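## 3.2 What the attendance rolls told us (and what they didn't)

I'll own up early that I went into this part of the study expecting the rolls to be the easy bit.
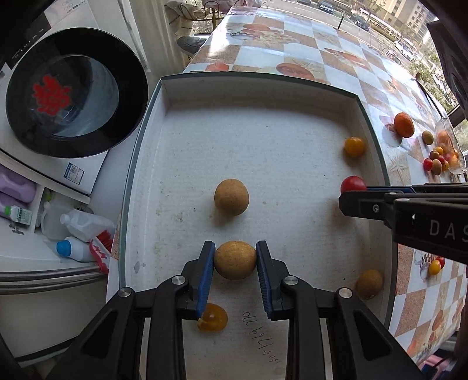
Hustura and Hivow are both primary schools that record attendance twice a day, and both send their rolls to the same regional software, Stastex, so I figured I could pull the files, line them up and get on with the interviews. We started with 846 pupil records across the 2 schools and ended up with 681 we could use, after taking out kids who enrolled or left partway through the year. What slowed me down was the coding. One school marks a late arrival as a half-day absence and the other marks it as present with a note, and if you don't catch that (I didn't, for a good fortnight) Hivow looks like it has a punctuality problem it doesn't have. I ended up thinking of it as a sorting job. Put three cherry tomatoes in the same tray as three round, tan, speckled fruit, as in Figure 1, and you can tell the two kinds apart by their colour, but a late mark and an absence mark look exactly alike once they've been exported to a spreadsheet column.

**Figure 1.** Three speckled fruit, one held in a gripper, and three cherry tomatoes in a white tray.

Once the codes were reconciled, the pattern was pretty clear. Attendance dipped in November at both schools, and it dipped hardest in the younger grades, where colds go through a classroom like nobody's business. The recognition program (certificates at assembly, plus a class outing to the Esteves pool for the best-attending room) didn't shift that dip at all, as far as I can see. Where I did find a difference was among the kids who'd been missing the odd afternoon. Their rolls filled in noticeably over the two terms after the program started, and the office staff at Hustura had spotted it well before I turned up with my laptop.

I want to be careful here. We had no comparison school, and Hustura changed its bus timetable in the same term, which could easily account for some of the improvement. I've kept the bus riders in the main analysis and flagged them separately in the appendix so readers can make up their own minds.

A few parents also told us they found the perfect-attendance certificates a bit rough on kids with asthma or regular medical appointments. I hadn't planned to ask about that, but it came up so often that we added a question to the second round of interviews, and the answers are in Section 4. Hivow has since started giving certificates for improvement as well, and its office records those in a separate Stastex field, so a follow-up study could look at the two kinds of award side by side.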